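Leveling a Freestanding Table on an Uneven Floor
Workshop notes by Ditte Hjaltested
Last revised 2025-11-15

A table that rocks has one leg that does not reach the floor, or one leg that is longer than the other three. The two faults look the same from above and are corrected differently. Work through the steps in order. Cutting comes last, and most tables never get that far.

Tools and materials

Spirit level, 24 inches or longer
Feeler gauges, or a stack of playing cards
Straightedge longer than the tabletop diagonal
Hex keys and a small adjustable wrench
Self-adhesive felt or nylon pads
Pencil and masking tape

Step 1. Fix the position

Decide where the table will stand and mark each foot with masking tape on the floor. A correction made in one spot is valid for that spot only. If the table has to move for cleaning, it must go back onto the same marks, with the same end facing the same wall. Label the legs A to D clockwise, starting with the one nearest the door.

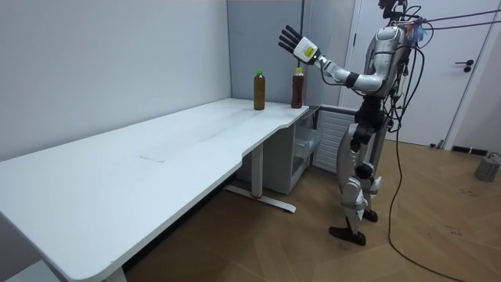
Does the table need to be empty before it is measured?
Take off anything heavy. A load near one corner presses the opposite foot up or hides a gap that will come back later, and light items make no difference to the reading.

Step 2. Tighten the frame

Check every fastener before measuring. On bolt-on legs, loosen all bolts a half turn, press down on the center of the top, and tighten in a diagonal pattern: A, C, B, D. Do not bring one leg to full torque while the others are loose. The Ideck and Riis frames both use a corner bracket with two bolts per leg, and the inner bolt is the one usually missed. Rock the table again. If the movement is gone, skip to Step 5.

Step 3. Separate floor error from leg error

Press on the corners one at a time until you find the diagonal pair that carries the rock. Slide feeler gauges under the raised foot until the table is still and write down the total thickness. Turn the table 90 degrees, set it on the same tape marks, and measure again. This works as described only on a square table. A rectangular one has to be turned 180 degrees.

If the gap stays with the same leg, the leg is at fault. If it stays with the same place on the floor, the floor is. If it changes size and moves – a common result on old boards – both are contributing, and the correction should be made for the final position only.

Check the top as well. Lay the straightedge along both diagonals. A twisted top pulls its legs out of plane, and no amount of work on the feet will flatten it.

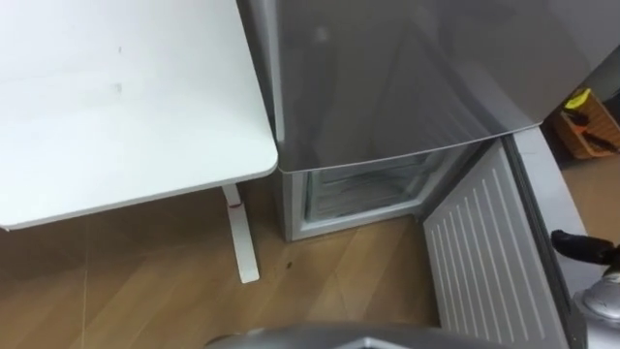
Table leg at floor level, with the end of the table against a refrigerator.

A table that touches an appliance or a wall should be pulled clear for all of the measurements above. Contact on one side can hold the frame still and give a false zero. Push it back only when the adjustment is finished, and leave a small gap if the appliance runs a compressor.

Step 4. Correct the short leg

Threaded feet: back off the lock nut, turn the foot out until the gauge no longer slides under it, then retighten the nut while holding the foot still.

Plain feet: build up the short leg with pads. Clean the underside of the foot with alcohol and let it dry. Hard nylon is better than felt for thicknesses above 1/8 inch. Felt compresses under load, so check it again after a week.
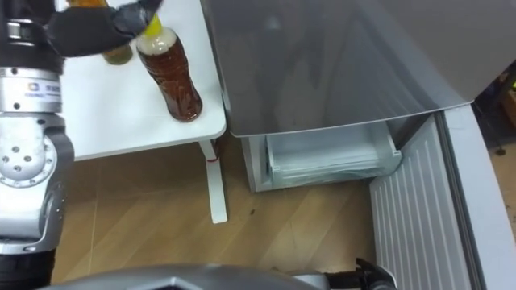

Wooden wedges are acceptable on stone or tile, where the table is seldom moved. Trim them flush with the foot. On boards they tend to creep out along the grain.

Step 5. Set the level

A table can be stable and still slope. Place the level along the long side, then across, and raise the two low feet by equal amounts. Recheck for rock after each change. For kitchen or desk use, a slope of 1/16 inch over 24 inches is good enough.

Step 6. Cutting a leg

Only for solid wooden legs, and only when Step 3 shows one leg clearly too long. Scribe the cut with a pencil held flat on a block, saw on the waste side, and finish with 120-grit paper. Remove less than the measured gap and test. Do not cut hollow metal legs – replace the foot insert instead.

Thanks to Gunnlaugur Lauritsen for the correction to the bolt order in Step 2.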